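Kultton Ondmont Tabletop Arm
Demonstration bench, Drukov showroom

Home > Equipment > Tabletop arms > Ondmont

Overview

The Ondmont is our smallest arm, and it is the one most people ask to see when they come to visit us in Drukov. It bolts to the edge of a sturdy table, plugs into an ordinary wall outlet, and picks up everyday things: fruit, lids, cups, small boxes, whatever you have lying about that fits between two fingers. We designed it for teaching labs, small workshops and people who are trying to find out whether a robot can do a certain job before they spend real money on a bigger one.

You can order it straight from this page, of course, but we would much rather you came and tried it first. A spec sheet will tell you how far an arm reaches. It won't tell you how it feels to stand beside one while it makes up its mind about a slippery handle, and that is the sort of thing people remember when they write to us afterward. So a good part of this page is about the demonstration bench and what happens there on an open day.

What you will see on the bench

We set the bench up with kitchen things, because everybody knows how a pot or a plate is supposed to behave. The camera at the wrist looks down past the fingers, and what it sees is shown on the big monitor for anyone who wants to follow along. A second camera stands off to the side and stays put. 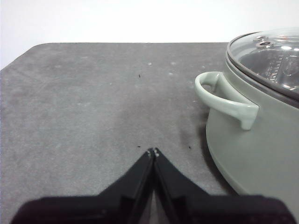 The usual run starts with the arm parked and the fingers together. From there the operator picks a task from the list, the arm comes forward at walking-pace speed (slower, if there are small children leaning in, and there often are), and you get to watch it line up, open, close and lift. If it misses, it misses, and we let it try again. We have never liked demonstrations where every move has been rehearsed to death, and we think you learn more about a machine from its second attempt.

After that comes the part our visitors seem to enjoy the most, when they get to choose. Would you like it to move the plate's contents into the pot? Take something out and put it back? Set a thing down a little to the left of where it was? Ask! We may say no, but we will tell you why, and quite often we say yes and find out together. 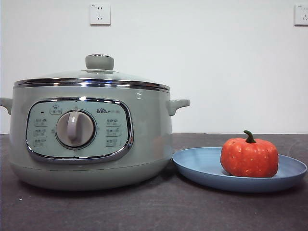
Choosing what to put on the bench took us longer than you might think. Boxes and blocks are easy for a gripper, and after a few minutes they are rather dull to watch, so we went looking for things with curves. A little ribbed pumpkin on a blue plate is a nice test for a two-finger gripper, with its lobes and that short bent stem on top, and the multi-cooker beside it gives the arm a wide round body to stay clear of. You are also very welcome to bring something from home. Please keep it under the load limit in the table further down, and please, no eggs without a bowl under them.

Fingers and gripper

The Ondmont ships with the Østergaard two-finger gripper in black. The fingers are long and narrow and come together at the tips, so they can get into tight places, such as the space between a handle and the side of a pot. They are held on with screws and can be changed by anyone who can use a hex key. A softer set is sold separately, and we do suggest it if most of your work is with glass or ripe fruit.

Clear glass deserves a few words of its own. It is hard for any camera, ours included, because half of what the camera sees is really something else showing through or bouncing off the rim. We like to keep a glass piece near the working area for this reason, and our staff will gladly talk your ear off about lighting if you give them the chance. A lamp moved a hand's width can change the result quite a bit, so it is worth playing with before you decide that the arm is at fault.

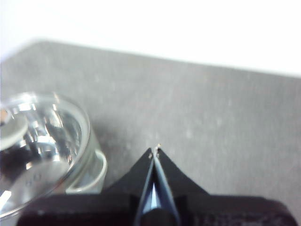

Wrist camera view, with the gripper fingers at center and a clear glass container to the left.

The arm itself

Reach: 329 mm from the center of the base
Load at the gripper: 2000 g
Arm weight: 17 kg
Warm-up time after switching on: 30 seconds
Mounting: table edge clamp or four bolts
Power: wall outlet, cord supplied
In the box: arm, Østergaard two-finger gripper, wrist camera, table clamp, stop button on a cable, hex keys, printed guide

A note on the table, as we get this question nearly every week. Any flat, solid top will do. A plain matte surface in a middling or dark gray is kind to the cameras, and a plain wall behind helps too. Shiny white tops can be made to work, but you will spend an afternoon closing blinds. If your table wobbles when you lean on it, the arm will make it wobble too, and no amount of settings will cure that.

Speed is set on the control screen and can be locked with a code. Out of the box it is set low. Most customers turn it up after the first week and then turn it back down a notch, which is just what we did ourselves. 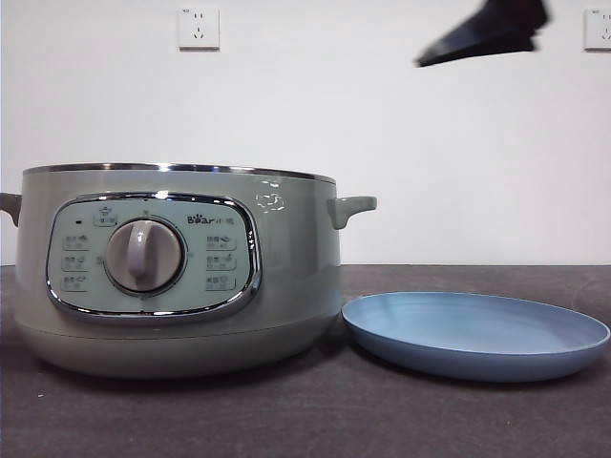 The gripper in motion at upper right, with the cooker and the empty blue plate on the table.

Coming to see it

The next open day in Drukov is 2026-05-15. Doors are open all day and there is nothing to sign up for, though if you are bringing a class or a larger group we would be grateful for a short message so we can make room around the bench. Coffee and juice are on us. The Ondmont bench is on the ground floor, straight ahead as you come in, and the larger Kultton arms are one flight up (there is an elevator around the corner by the coats).

If you can't make it, we run another one in July, and we are happy to set up a private visit in between. Tell us what you would like the arm to pick up and we will try to have something similar on hand.

A few things to know before you visit:

Stay behind the yellow tape while the arm is moving. The operator will wave you forward when it is parked.
Tie back long hair and tuck in scarves.
Photos and video are fine, and you don't need to ask.
Children are welcome with an adult, and there is a step for shorter visitors to stand on.

Ordering

The Ondmont is built to order. Open-day visitors can place an order at the desk or take the form home and think it over, and there is no special price for deciding on the spot, so please don't feel hurried. Spare fingers, clamps and longer camera cables are listed under Accessories.

Request a quote | Book a private visit | Accessories | Download the printed guide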